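Ticket: Hot water runs out early, upstairs bathroom
Opened by: Floarea Furtună
Assigned to: Thijs Nijs
Status: Resolved

Reported problem
Tenant says the upstairs hot water goes lukewarm after 8 minutes. The kitchen tap is fine. The problem started in July, after the Sornmont water heater was serviced. No leaks reported and no error code on the panel.

First visit
Heater thermostat was set correctly. Ran the kitchen tap for 11 minutes and the temperature held. Ran the upstairs tap on full hot and it dropped the way the tenant described. Heating element tested good. I cleaned the inlet strainer, which had a little grit in it, and ran the tap again. Same result.
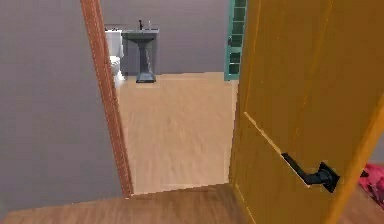 Asked Ingvild Sjöberg at the office for the service sheet. It lists a new Visser mixing valve on the upstairs branch. The kitchen is on a separate line ahead of that valve, so the valve was the next thing to check.

Second visit, Tuesday
Shut off the branch and pulled the valve cartridge. The check disk on the cold side was seated crooked and letting cold water cross over. Fitted a new cartridge, set the stop, and opened the branch slowly to clear the air. Upstairs tap stayed hot for the whole test.

Tenant called back two days later and said it was still working. Old cartridge is in the parts bin if Visser wants it returned. Closing.

Recent tickets
Low pressure at outside spigot
Boiler room light stays on
Rullasero blind stuck halfway
Flaltus fan rattles on low speed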